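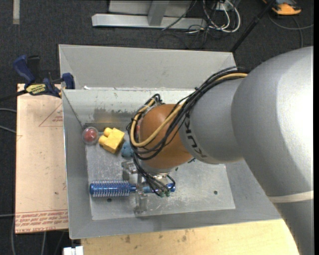
Solange Godoy: Según el técnico que me atendió por teléfono, el diferencial salta por humedad en la regleta y basta con cambiarla. La cambié y sigue igual. Es un termo Gistetti de 100 litros, línea propia, cable de 2,5 mm². Dispara de madrugada, nunca con la ducha abierta. ¿Cómo distingo una fuga en la resistencia de un fallo en el propio diferencial?

Inicio > Hogar > Electricidad > Termos
Tiempo de lectura: 2 min

Edileuza Toledo
Hay que medir aislamiento. Corta el magnetotérmico, comprueba ausencia de tensión y desconecta fase y neutro de la resistencia. Con un megóhmetro a 500 V, mide entre cada borne y la carcasa. Por debajo de 1 MΩ, la resistencia está comunicada. Un polímetro normal no sirve para descartarla: mide con pocos voltios y la fisura puede no aparecer hasta que la vaina se calienta. Eso cuadra con el disparo de madrugada si tienes programador.
Si la lectura es buena, deja el termo desconectado 2 noches. Si el diferencial salta igualmente, busca en otro circuito. Comprueba también el botón de test y la suma de fugas permanentes de la instalación.
Al cambiar la resistencia, vacía el depósito, sustituye la junta y revisa el ánodo. No des tensión hasta que esté lleno.

Akpan
A mí me pasaba con un Clarkeck de 240 litros y era la resistencia. El recambio me costó casi 40 euros. Cambia las dos cosas y listo.

Temas relacionados
Ánodo de magnesio: cuándo sustituirlo
Válvula de seguridad que gotea
Termostato Grumamness: código de error al arrancar
Sección de cable para un horno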